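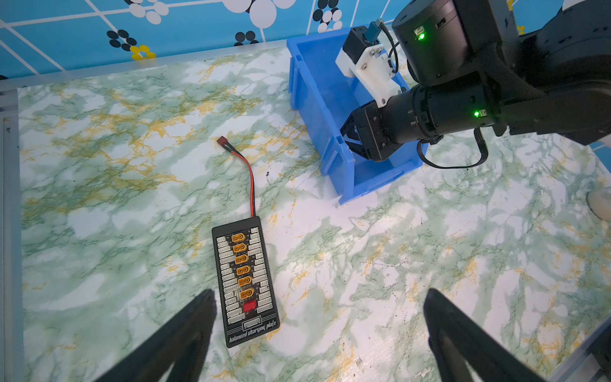
A balanced charging plate on the bench of the two-arm cell, with one arm over the blue bin.

Zestitex has changed the way it looks after the two-arm sorting cell at its Vativau site, moving the routine checks from a monthly visit to a fixed count of running hours. The new schedule took effect on 19 Nov 2024.

The cell handles small electrical parts, among them charging plates with their power leads attached. Each arm carries a two-finger gripper and works over a marble-patterned tabletop inside an aluminum frame. Parts go into open plastic bins set on the table.

Under the old routine, finger alignment was checked once a month regardless of use. Service records kept by Allus, the contractor, showed that wear followed hours under load and that one arm was reaching its limit well before the other. Alignment is now checked every 36 running hours on both arms. The fingers are closed on a gauge block, the gap is read at the tip and at the root, and the bracket screws are retightened if the two readings differ.

Cable inspection has been added to the same stop. The gripper cable is followed by hand from the connector down the length of the arm while the wrist is turned slowly through its range. A cable that pulls tight at any point is given more slack and clipped again before the arm goes back into service. Allus allows 20 minutes for the full stop, with the cell powered down for the screw and connector work and powered up again for the wrist test.

Bin positions are taught again after any bracket change. Plates with leads are run first, as the lead can catch on the bin lip if the release point is set too low.

The cell had logged 1229 running hours when the schedule was changed. A spare bracket and a set of fingers are now kept in the Edwards building, next to the cell. Zestitex will review the interval in January.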